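Community Orchard and Seed Library: where we're at
December 26, 2022

Hi Myfanwy,

You asked for something short before the holidays were properly over, so I'm writing with a cup of tea and half a mince pie (lovely, thanks to Beca). It's been a good stretch, though not quite the one we put in the application!

The big thing first: the trees are in. We ordered 200 whips from Catelano and they came bare-rooted, well wrapped and a week early, which meant a mad scramble to get them heeled in behind the Morris shed. Osian ran both planting days and I've never seen so many kids fight over a mulch fork. We lost four to rabbits before the guards went on. I've asked for replacements at the supplier's cost and they've said yes.

The seed library is slower. Nia has sorted and labelled more than 300 packets, mostly beans, peas and a frankly silly amount of calendula, but the cupboards we wanted went up in price, so we're using old card drawers from the school for now. They're a nice colour and they stick when it rains.

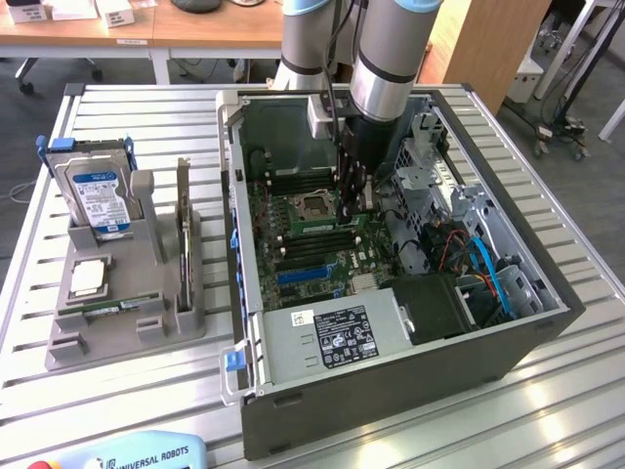 Money next. We're under on tools, over on fencing, and the two balance out near enough that I don't need to move anything between lines. The water tank is still unspent. The plumber wants to see the slope once the ground firms up, so I'd like to carry that amount over to March if you're happy with it.

Sorcha is keen to start grafting workshops in the new year and already has a waiting list. I'd need your okay on the knives and tape before I book the hall.

Receipts are in the shared folder, apart from the one for the stakes, and I'm still hunting for that.

Cheers, and happy new year!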